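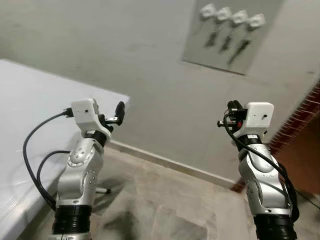 ## 3. Walking After Supper: Procedure and First Observations

### 3.1 Sites and participants

We recruited 214 adults through two community health centers, one in Plirerau and one in Drolau. All of them had told us at sign-up that they sat down after the evening meal and stayed seated until bed, and that this was the part of the day when they ate the most without planning to. People who already walked in the evening were thanked and sent to the waiting list for the morning study (Section 6). Intake visits ran through December, a hard month to ask anyone to go outdoors after dark, and we were delighted by how many said yes anyway.

At the Drolau site, intake took place in a room with a white table, a plain gray wall and a tiled beige floor. Plirerau used a small classroom next to the front desk. Staff at both sites followed the same printed script, and participants kept their shoes off for the weight measurement and on for the short practice walk in the hallway.

### 3.2 The walking goal

The goal was kept very small. Each participant was asked to add 1,000 steps to their evening, starting within half an hour of putting down the fork. There was no target speed. Walking the dog counted, and so did pacing the kitchen while on the phone, which became a favorite in the colder weeks. We did not ask anyone to change what they ate, and we gave no meal plan or calorie limit.

Steps were counted with the Vik, a plain clip-on counter with no screen. We chose a counter without a display because in our pilot the people who could see their numbers tended to stop the moment they hit the goal, while those who could not often kept going to the end of the block. Readings were downloaded at the follow-up visits.

Snacking was recorded in Uvov, a paper diary that fits in a coat pocket. Each page has room for the time, the food, and one line on how hungry the person felt. That last line was added late in planning, almost as an afterthought, and it gave us some of the richest material in the whole study! Participants wrote things like "not hungry, just home" and "wanted the crunch." One person drew a small sleeping cat on every evening without a snack, and we coded the cats as zeros.

### 3.3 Missing data

Diaries were missing more often than step readings. A blank page was treated as missing unless the participant told us at the follow-up visit that it meant no snack. Counters that had gone through the washing machine were replaced, and the evenings lost that way were left out of the step averages but kept in the diary analysis. Where a diary entry had no time written next to it, we used it in the counts of snacks but left it out of anything to do with timing.

### 3.4 What we saw first

The full models are in Section 4, but a few patterns were clear as soon as we began reading the diaries. On evenings with a walk, the first snack tended to be written down later, and the hunger line was more likely to mention thirst. Many participants simply poured a glass of water or made tea when they came in. We had not expected this, and we are excited to look at it properly in the next round.

The second pattern concerns company. People who walked with someone else in the household missed fewer evenings, even when that someone was a reluctant teenager. We had not planned to study walking partners and did not ask about them at intake, so what we know comes from remarks in the diaries, almost 1,000 of which mention another person by name or by relation. We coded these by hand, with two readers for every remark, and settled disagreements by talking them through.

Weight change was modest and varied a great deal from person to person. We report it in full in Section 4.2, with the caution that the study was built to look at evening habits and had no comparison group. Still, the follow-up visits were a joy to run. Several participants had picked out a summer route before we had finished asking about the winter one, and a good number asked whether they could keep the counter.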